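Laundry room: folding table and stacked unit

The laundry room at Wirkach has been rearranged around the tall white stacked washer-dryer. The narrow folding table now has a permanent entry in the room inventory, number 2842, and is used for sorting and folding.

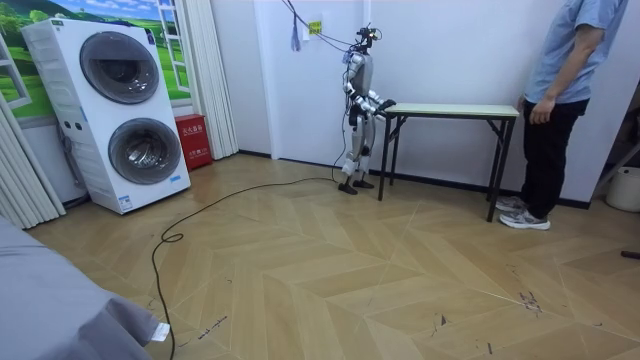 Residents asked in January for a work surface that could be put away on busy mornings. Kumiko Sakai measured the floor and ruled out a fixed counter, as it would have blocked access to the unit for servicing. The table has thin black metal legs joined by crossbars. Keep baskets off the crossbars.

Moving the table takes 2 minutes. Clear the top first. Hold it by the tabletop, one hand toward each end, and lift it clear of the parquet. Dragging marks the finish, and the refinishing quote from Marchal was almost 4000.
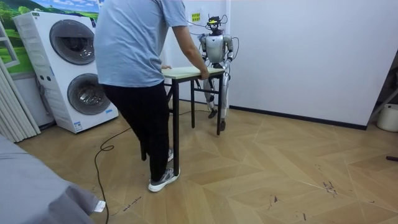
Use of the machines

Both drums load from the front. Check that the doors can open fully before starting a cycle. Empty the lint filter after each drying load and leave the doors ajar when finished. The room closes at 10 p.m.; a cycle still running at that time will be left to finish. Report faults on the sheet by the light switch, giving upper or lower drum and the code displayed.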